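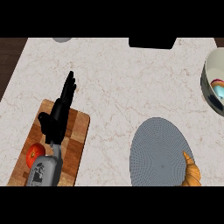

Scene log, Wudgate, second pass

Finished the second pass through Wudgate this evening. Last night's entry left off partway into the sixth episode, where I had stopped because the subtitle file drifted and I didn't trust my in and out points. The drift is a constant offset after the first act break. I corrected it once and re-exported, and the remaining episodes lined up on the first try.

The full log now has 371 scenes. I'm using the same rule as for the first pass: a new scene starts when either the place or the time changes, and an intercut phone call is one scene no matter how many times it switches sides. That rule gives a lower count than the one in the published scripts, where each side of a call gets its own slug line. For production the script count is the right one, as somebody has to light both rooms. For pacing I think mine is closer to what a viewer takes in.

Columns at present: episode, start, end, place, who has the first line, who has the last line, what is known at the end that was not known at the start. The last column is the slow one. I left it blank wherever the answer was nothing, and then went back and checked the blanks, and most held up.

The blanks cluster. The third and fourth episodes have long runs of them, all in the harbor office plot, and these are the two episodes everyone online calls slow. The seventh also gets called slow and has very few blanks. Its scenes are long and the information arrives late in each one, often in the last line, so the complaint is probably about position within the scene. I would need to mark the time of each reveal to say more. Added a column for it. Have not filled it.

Length of scenes

Median scene length falls across the season until the ninth episode and then jumps. The jump is the dinner. Taking the dinner out, the ninth sits on the same line as the rest. I had expected the finale to have the shortest scenes, and it does not; the eighth does.

Scenes with no dialogue are rarer than I remembered. I had it in my head as a quiet show. Much of that impression comes from the sound mix, which drops the music out under speech and leaves the room tone fairly high. People talk almost constantly in it. They just talk in short lines with a lot of air between them. I spent part of the afternoon measuring gaps between lines in the pilot by hand and gave up before the second act. The subtitle timings can't be used for this. They hold each line on screen past the end of speech so that it can be read, and the hold varies.

Line count for the season from the subtitle file, after joining the split ones: 3843. Not the same as scripted lines. Good enough for shares by character, which is all I want it for. Maren has the largest share and her brother is well behind. The inspector, who I would have guessed at second, is fifth. He asks short questions and other people answer at length.

Letter from Niilo Harju

Niilo Harju wrote back about the essay draft. He disagrees with the section on cold opens. I had said the Wudgate openings work as sealed short stories and can be moved between episodes without damage. His point is that the fifth one can't be moved, as the coat only makes sense after the fourth. He is right and I had it in my own log. Cut the paragraph and replaced it with a narrower claim about the first three.

He also says I lean too hard on the phrase "writers' show" and never define it. Fair. I tried a definition tonight and got this far: a series in which the order of scenes could be worked out from a transcript alone. By that test Wudgate passes and Nolby doesn't. Nolby is a better series to look at and I like it about as much, but a transcript of its second season would be unreadable. Half the plot is in who is standing in which doorway. I don't want the term to imply that one is better made than the other, and I suspect it does whether I want it to or not. May drop it and say "dialogue-led".

His other note was on Vastard. He thinks I should leave it out, on the grounds that only two episodes were ever broadcast and few readers will have seen either. I'm keeping it for now in a footnote. The pilot does something none of the others do: it gives the same scene twice with the lines reassigned, and doesn't flag the second one as a memory or a lie. The Russo essay on serial structure treats this as a mistake in the edit. I have watched it enough times to think it was written that way. The second version has a different reply to the question about the key, and that reply is picked up again near the end of the next episode. An editor could not have made that out of leftover material.

Reread the Russo in full to be sure I was quoting it correctly. I was not. In the draft I had "exposition is a debt" and the sentence in the essay is longer and softer, and attaches only to pilots. Corrected. I also had the page wrong.

Method, for the next one

Start with the subtitle drift. Check three points per episode before logging anything.

Log place as written on signs or spoken aloud, and otherwise by a plain label. I ended up with "upstairs room," "back room," and "Maren's room" for what is one set, and had to merge them afterward.

Don't fill in the last column on the same day as the times. The first episodes, where I did both together, have vaguer entries, and I have now redone the pilot twice.

Stop at 50 scenes in a sitting. Past that the end times start getting rounded to the nearest five seconds, and I can see the exact row where it happened in the fourth episode.

Still to do on the essay: the section on act breaks, which is a list of timings with no argument attached; the footnote; a first sentence. The present first sentence was written before the second pass and claims the season gets faster. By scene length it does, up to the ninth. By reveals per episode it stays flat. I'll wait for the new column before rewriting it.

Nolby first season goes on the drive next. The subtitle file for it is a different format and has the speaker names in it, so the shares should be quick. Backed up the log at 11 p.m., both copies.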